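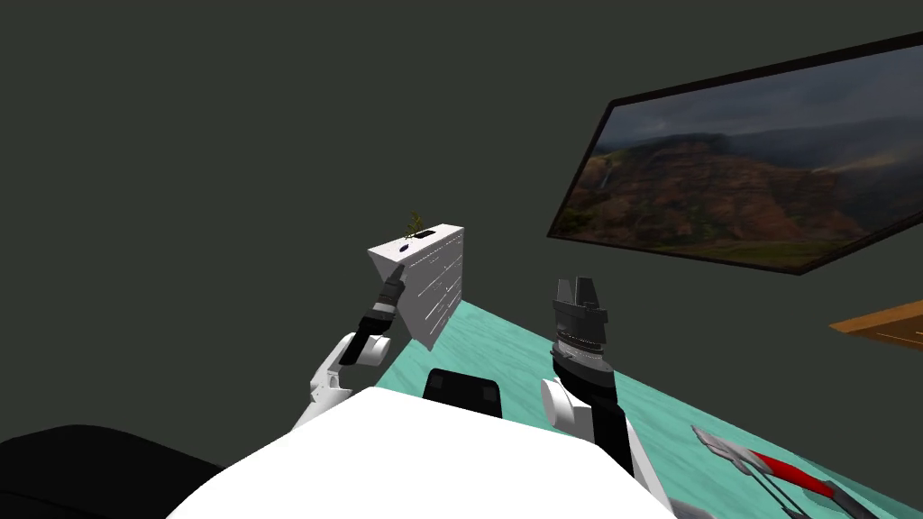
What is the cut-off for changing the declared horse at the Sorkthorpe one-day?
Declared horses can be swapped until 6 p.m. on the evening before dressage, in writing, to the event secretary.

The question came in three times this week, so I am answering it on the list. The rule is in section 4 of the schedule. A swap is only accepted if the second horse is already registered and qualified at the same level, and the rider keeps the original start number. The fee is 60 per swap. It is not refunded if the second horse is then withdrawn.

On 23/08/2019 Maricel Lagman wrote:
> Two things on cross-country. The draft gives the Novice track as
> 2,000 m, but the wheel gave me a longer figure by the Eken water.
> Also, is the Navarro combination still a three-stride distance?
> My notes from last year say four.

The 2,000 m figure is for the old line, which went straight from the water to the gate. The new line swings left around the wet ground and adds 200 m. I will correct the draft. Optimum time will be worked out again from the new length at the same speed, so please don't use the time printed in the draft.
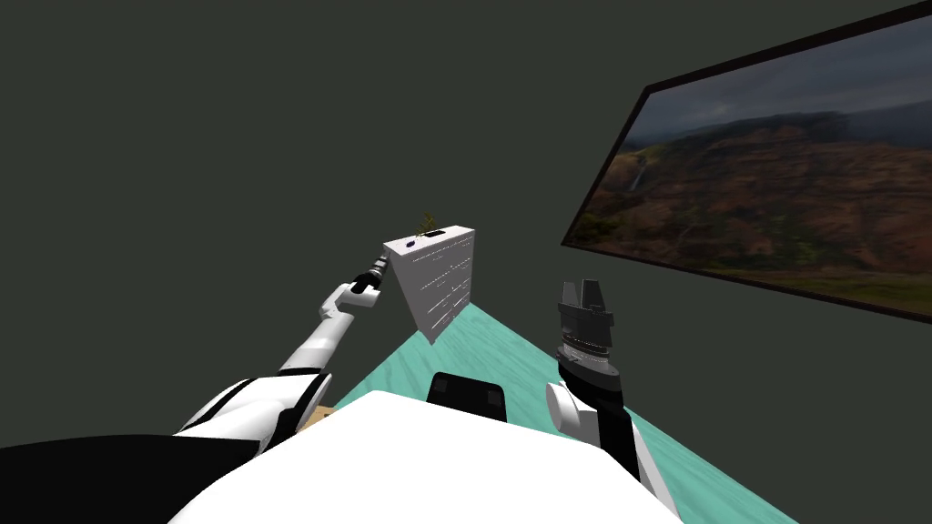 The Navarro is three strides for Novice and four for Training. The two share a first element and split after it, so last year's note is probably from the Training line. Flags will be moved between sections - anyone walking the course early should check the number color before pacing it.

Stabling at Fireck is allotted by entry number. Entries from 481 upward are in the lower barn, where there is no power at the stalls. Bring battery clippers.

The final schedule goes out in the first week of September. Send corrections to me directly and leave the list for questions that affect other riders.

Jocelyn Mangubat
Course and schedule, Sorkthorpe

2 min read

Contact the list owner | Copyright Sorkthorpe Horse Trials | Back to top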